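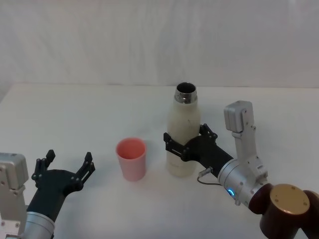

Ticket 1326
Project: Goleck (second year group project, two-arm pour)
Opened by: Yutong Jiang
Assigned: Erlinda Dimaculangan
Area: right arm / gripper / Rudero
Status: open, see last entry
Priority: high, demo in March

Problem

Pour routine stops before it pours. Right gripper closes on the bottle fine, then Rudero throws code 197 "grasp not confirmed" and the arm just holds where it is. No lift. Left arm never gets its go signal so it sits there open next to the cup. Happens most runs but not all, which is the annoying bit.

Was fine before we swapped from the cardboard tube to the bottle. Nothing else changed that I know of. (Checked with the others. Someone did update the Homel config, see below.)

Steps to get the fault

1. Power up both arms, home them.
2. Bottle out, cap off, cup to the left of it. Everything dry, no water till this is sorted.
3. Run pour_main from the Medeiros room PC.
4. Right gripper goes in, closes.
5. Wait. Code 197.

Log

10.15 YJ
Restarted Rudero. Same. Restarted PC. Same. Power cycled right arm, one good run then 197 again so I don't think that means anything.

10.40 YJ
Looked at the cable on the side of the gripper in case it was catching when the wrist turns. Unplugged, replugged. Not catching as far as I can tell. Still 197.

11.05 ED
Reading this from the other building. What force is it set to? And what does the width readout say when it's closed? The 197 check is only comparing finger width with what the config thinks the object should be, it doesn't know about force at all. So the gripper can have a perfectly good hold and still complain.

11.10 YJ
Force 40, same as always. Width readout jumps about between runs. Didn't write them down, sorry. Will do.

11.35 YJ
OK wrote them down this time. When it grips higher on the body the width comes out bigger and it fails. Lower down it passes. Bottle isn't straight sided, it bulges out near the top half and comes in again. The tube was the same all the way up so we never saw this.

11.40 ED
Sounds likely. Why is the grip height changing between runs though? Should be a fixed number.

11.50 YJ
Found it. The Homel config got updated and grip height is now "auto" for the right arm. Left is still fixed. Nobody owned up yet.

12.20 ED
Set right back to fixed. Don't just copy the tube value accross, it will be wrong. Jog it down by hand to where the sides are straighter, close, read the width, put both numbers in. Then widen the tolerance a bit, two steps, no more. Any wider and it'll say yes to an empty gripper, and I'd rather have the error.

13.30 YJ
Back from lunch. Jogged down, closed near the base. Upright, and the readout is steady now. Wrist view for the record, cup at left:
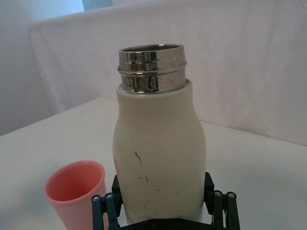 Changes made

- right grip height: auto -> fixed, low value saved under Goleck/right
- expected width: re-read with the bottle in, old tube value deleted
- tolerance: up two steps
- force: left at 40
- Homel config copied to the shared folder before editing, old one has _old on the end, please don't tidy it away

After the changes

14.10 YJ
No 197 in the last set of runs. Right arm lifts, left gets its go signal, goes for the cup. So the original fault is gone I think.

New thing: holding it that low means the neck swings a lot further when the wrist tips. Mouth of the bottle ends up past the cup. Dry run so no mess, but with water it would all be on the table.

14.25 ED
Yes, expected. The tip point in pour_main is measured from the old grip. Needs a new offset, gripper to mouth, measured on the bottle itself with the cap off. Metal part of the neck counts, people forget it. Don't do it by eye from the wrist view, use the steel rule in the second drawer.

Also slow the tip down. Half speed till you've seen it line up over the cup a few times.

14.40 YJ
Rule not in drawer. Looking.

15.05 YJ
Got one from upstairs. Offset measured and put in, half speed set. Haven't run it yet, next group has the room. Leaving ticket open.

To do

- dry runs with new offset (YJ)
- find out who set auto and ask them to put it in the change log
- make 197 message print the measured width, would of saved us the morning (ED to look)
- water test only after ED has seen a dry run
- put the steel rule back!!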